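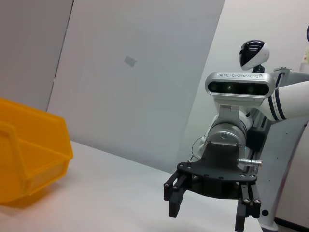
A yellow storage bin on a white worktable.

About Troltow

Troltow supplies storage bins, worktables and partition boards to schools, clinics, workshops and small warehouses. The company was founded by Wichai Sitthichai, who remains its director and continues to approve every addition to the catalog. Our head office and sample room are in the Sombatkul Building, and orders are packed and shipped from our Ranis warehouse.

The company began with a single product, an open-top bin for small parts, sold to repair shops in the neighborhood. Customers soon asked for tables to put the bins on, and later for boards to divide one work area from the next. The present catalog lists 2,118 items. Plastic bins account for the largest share, and yellow is the color most often ordered.

What We Supply

Our open-top bins are made with a raised lip and a grip at the front, so that they can be drawn forward on a shelf or carried a short distance with one hand. They are offered in 7 sizes. Lids, dividers and label holders are sold separately, and replacement parts for discontinued sizes are kept in stock for as long as the supplier can provide them.

Worktables are available in white and light gray. We recommend the white top for sorting and inspection, where small items must be easy to see, and the gray top for general packing. All tables leave the warehouse with their fittings in a sealed bag and one printed sheet of assembly instructions.

Partition boards are white on both sides and may be ordered singly or in sets. They are light enough to be moved by two people.

The Tomier range, introduced in December, is intended for classrooms and children's libraries. It consists of lower tables and shallower bins, and it may be combined with our standard shelving.

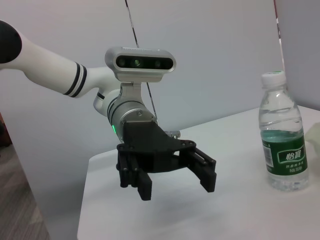 The white tabletop, a finish suited to sorting and inspection.

Service and Planning

Troltow employs 40 people. Customers furnishing a new room may request a layout drawing free of charge. To prepare one, our planning office will need the length and width of the room, the position of the doors, and a short account of the work to be done there – photographs are welcome but not required.

The warehouse covers 2,000 square meters. Standard items are normally shipped within two working days. Orders that include tables are delivered by our own drivers, who will carry the goods to the room named on the order form. Assembly can be arranged at the time of purchase.

Returns are accepted for unused goods in their original packing. Bins that have been labeled or marked cannot be returned.

Visits to the sample room are by appointment. Requests should be sent to the planning office through the contact form, with a daytime telephone number and the items of interest.

Page last revised May 6, 2019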